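Packen, prüfen, zuhören: Wir suchen eine Mitarbeiterin oder einen Mitarbeiter (m/w/d) für unseren Paketverleih

Plusance e. V. · Veröffentlicht am 18.02.2021

Liebe Leserin, lieber Leser,

schön, dass Sie bei uns gelandet sind! Vielleicht kennen Sie uns schon, vielleicht haben Sie sogar selbst einmal ein Paket von uns in der Hand gehabt, und falls nicht, stellen wir uns gern kurz vor (na ja, was bei uns so kurz heißt). Plusance verleiht Dinge, die man nur selten braucht und die zu schade sind, um sie nach einmaligem Gebrauch in den Keller zu stellen: Diaprojektoren und Kassettenrekorder für die Familienfeier, Diktiergeräte für Menschen, die endlich die Geschichten ihrer Großeltern aufnehmen möchten, Nachtsichtlupen, Mikroskope, Nähzubehör, Kartenspiele aus vier Jahrzehnten. Wer nicht zu uns kommen kann, bekommt alles in einem Pappkarton nach Hause geschickt und schickt es im selben Karton wieder zurück.

Angefangen haben wir mit einem Regal in der alten Druckerei Ruddock. Inzwischen verschicken wir im Monat 155 Pakete, und in unserem Verzeichnis stehen 104 verschiedene Leihsets. Im Dezember, wenn halb Deutschland plötzlich alte Super-8-Filme ansehen will, wird es noch einmal deutlich lebhafter. Deshalb möchten wir unser Team verstärken, und zwar mit einem Menschen, der gern sorgfältig mit den Händen arbeitet und trotzdem nicht verstummt, wenn das Telefon klingelt. 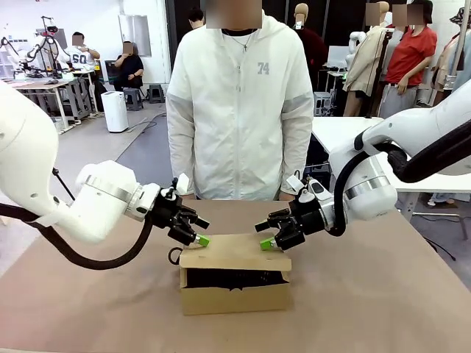

Zu Ihren Aufgaben gehört zuallererst die Rücknahme der Leihpakete. Sie öffnen, was zurückkommt, vergleichen den Inhalt mit dem Leihzettel und schauen, ob alles heil geblieben ist. Ein Karton aus hellbrauner Wellpappe, der Deckel ein Stück angehoben, darin etwas Schwarzes und auf dem Tisch daneben eine kleine schwarze Kabelschlaufe: So sieht ein guter Teil Ihres Vormittags aus, und glauben Sie uns, die Frage, welches Kabel zu welchem Gerät gehört, kann einen erstaunlich lange und auf eine angenehme Art beschäftigen. Kabel sind überhaupt unser großes Thema. Wir haben dafür ein eigenes Fächersystem, das unser Kollege Dilwyn Meredith aufgebaut hat und in das er Sie mit großer Geduld einführen wird.

Danach geht es ans Neupacken. Jedes Set hat einen Packplan, den Sie mit der Zeit auswendig können werden, und bei jedem liegt eine handgeschriebene Karte mit einem Gruß und der wichtigsten Bedienhilfe. Ihre Schrift muss nicht schön sein, aber unsere ältesten Entleiherinnen sollten sie lesen können. Kartons verwenden wir wieder, solange die Kanten halten, und kleben alte Etiketten ordentlich über.

Dazu kommt das Telefon. Unsere Sprechstunde ist vormittags, und die Anrufe sind so verschieden wie die Menschen, die bei uns leihen. Mal sucht jemand den Einschaltknopf, mal möchte jemand erzählen, was auf den Dias zu sehen war. Für beides nehmen wir uns Zeit.

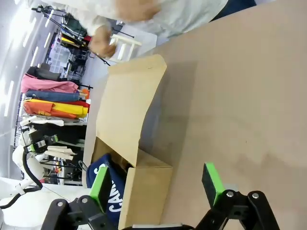 Gelegentlich fahren Sie auch zu unserem Partner, der Reparaturwerkstatt Skivmont, und bringen Geräte hin, bei denen wir selbst nicht mehr weiterwissen. Ein Führerschein der Klasse B wäre dafür schön, wir haben aber auch schon alles Mögliche mit dem Lastenrad transportiert, und bei trockenem Wetter ist das die hübschere Strecke am Kanal entlang.

Was Sie mitbringen sollten

Eine bestimmte Ausbildung verlangen wir nicht. In unserem Team arbeiten eine gelernte Buchbinderin, ein früherer Krankenpfleger und jemand, der vorher Orgelpfeifen gestimmt hat. Wichtig ist uns, dass Sie gern genau arbeiten und eine Liste auch dann zu Ende abhaken, wenn Sie den Inhalt schon zu kennen glauben. Sie sollten gut Deutsch sprechen und schreiben, am Telefon freundlich bleiben und Pakete bis 15 Kilogramm heben können (für alles Schwerere gibt es den Rollwagen und nette Kolleginnen). Mit unserer Leihsoftware Jenum kommen Sie zurecht, wenn Sie schon einmal eine Tabelle ausgefüllt haben. Sie ist ein wenig eigenwillig und verlangt nach jeder Eingabe ein Häkchen unten rechts, aber das haben bisher alle gelernt.

Wenn Sie außerdem ein Herz für alte Technik haben, freuen wir uns besonders. Es ist aber keine Bedingung! Manche von uns haben erst hier gelernt, wie man eine Tonbandspule einlegt.

Was wir Ihnen bieten

Die Stelle umfasst 89 Arbeitsstunden im Monat und ist zunächst auf zwei Jahre befristet, mit der ernst gemeinten Absicht, sie danach zu entfristen. Wie Sie die Stunden über die Woche verteilen, besprechen wir miteinander; die Telefonsprechstunde muss besetzt sein, alles andere lässt sich schieben. Das Gehalt nennen wir Ihnen gern schon beim ersten Telefonat, damit Sie nicht bis zum Gespräch rätseln müssen. Den Dezember über bitten wir darum, keinen längeren Urlaub zu nehmen, dafür schließen wir zwischen Weihnachten und Neujahr ganz.

Unsere Räume liegen ebenerdig, der Eingang ist ohne Stufen erreichbar, und die Packtische lassen sich in der Höhe verstellen. Mittags kocht meistens irgendjemand Suppe. Sie dürfen als Mitarbeiterin oder Mitarbeiter natürlich alles aus unserem Bestand kostenlos ausleihen, auch die beliebten Sachen, nur eben mit Eintrag in die Warteliste wie alle anderen.
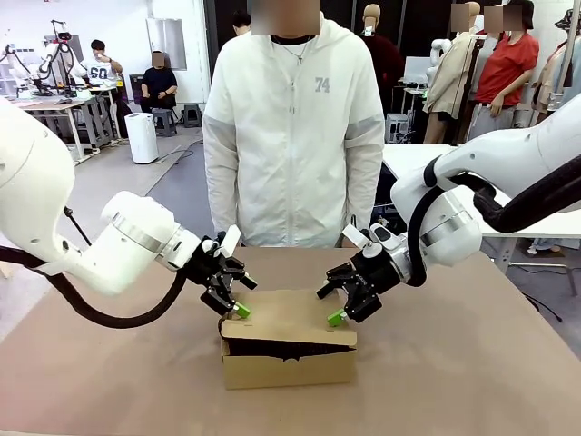
Kann ich die Arbeit erst einmal kennenlernen, bevor ich mich bewerbe?
Kommen Sie gern für einen Vormittag zum Zuschauen und Mitpacken vorbei, ein Anruf einen Tag vorher genügt.

Muss ich ein Foto mitschicken?
Bitte lassen Sie es weg, wir brauchen keines.

Und was ist, wenn ich lange nicht gearbeitet habe?
Dann schreiben Sie uns das einfach in einem Satz dazu. Wir lernen neue Kolleginnen und Kollegen in Ruhe ein, die ersten Wochen sind Sie nie allein am Packtisch.

So bewerben Sie sich

Schicken Sie uns einen Lebenslauf und einen Brief von höchstens einer Seite, gern als PDF, gern auch auf Papier. Erzählen Sie uns darin von einem Gegenstand, den Sie selbst gern einmal ausleihen würden, und warum. Auf diese Briefe freuen wir uns jedes Mal sehr, und einige unserer Leihsets sind daraus entstanden.

Ihre Unterlagen richten Sie bitte an Dilwyn Meredith, Plusance e. V., Stichwort „Paketverleih“. Er beantwortet auch alle Fragen, die hier offengeblieben sind, am liebsten nachmittags, wenn die Pakete abgeholt sind. Wir antworten auf jede Bewerbung, auch wenn es einmal etwas länger dauert.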